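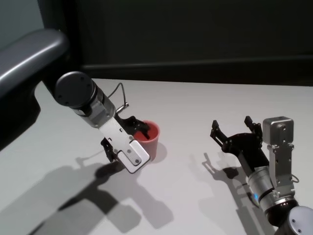 From: Piret Butkienė
To: ostine-users
Date: 22 August 2026
Re: Left gripper reports closed, does not grip

Replying inline, then a summary of what we found on our own cell.

> Two-arm Ostine cell, upgraded to the Bite 3 gripper driver in March.
> The left gripper intermittently returns "closed, object held" while
> the jaws are still open. The planner then starts the handover with
> nothing in the fingers. No fault in the log. The right side has never
> done it. Is this the encoder?

I doubt it is the encoder. We have the same symptom on the same side and swapped the encoder first. No change.

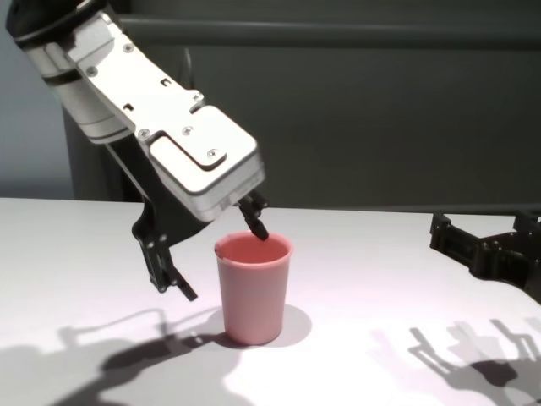 The Bite driver decides "object held" from motor current and a position window. If current passes the threshold before the jaws reach the expected width, it assumes contact. We reproduced the fault with a plain tapered cup as the only part. The pose to worry about is the one with the left fingers spread wide over the cup and one tip almost at the rim. Any current spike there is read as a grip, and the arm is free to lift. In 900 cycles we logged 153 false holds, all on the left.

The spike comes from the cable. With the wrist rolled past 88 degrees, the connector on our left arm loses contact for a moment. The driver restarts the motor stage and the inrush current trips the threshold. The Kornus controller treats the restart as a warning and drops it, so your log stays clean.

What to check, in this order:

1. Open the jaws fully, hold the arm still and record current at idle. It should be flat.

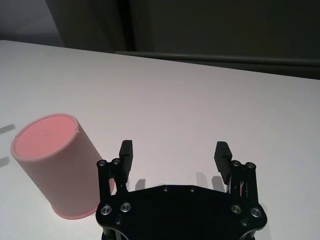
2. Roll the wrist slowly through its full range with the jaws open. Watch for a step in the current trace. Keep hands out of the cell. The jaws can close without a command when the motor stage restarts.

3. Reseat the wrist connector and repeat step 2. If the step moves or disappears, replace the cable.

4. Set the controller to treat a motor stage restart as a stop. The setting is restart_policy in the Zanero safety file, and it ships as "warn".

Step 4 matters even if your cable is good. A false hold followed by a handover sends the second arm in toward a part that is still on the table.

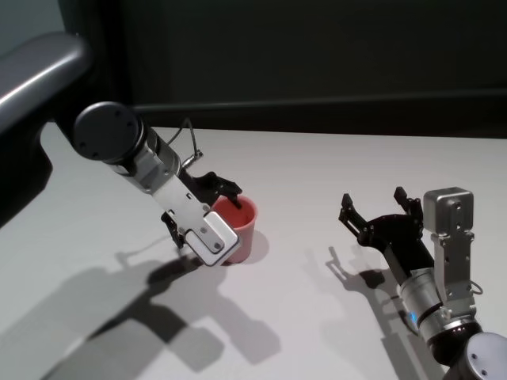 On our cell the planned path for that case passes close enough to the first gripper that we now run handovers at reduced speed until the cable is replaced. Clearing the hold flag by hand does not help, as the planner has already queued the next move.

Please post your idle trace and the driver build number. I have a patch that requires current and jaw width to agree before a hold is reported, but it has only been run on one cell.

Piret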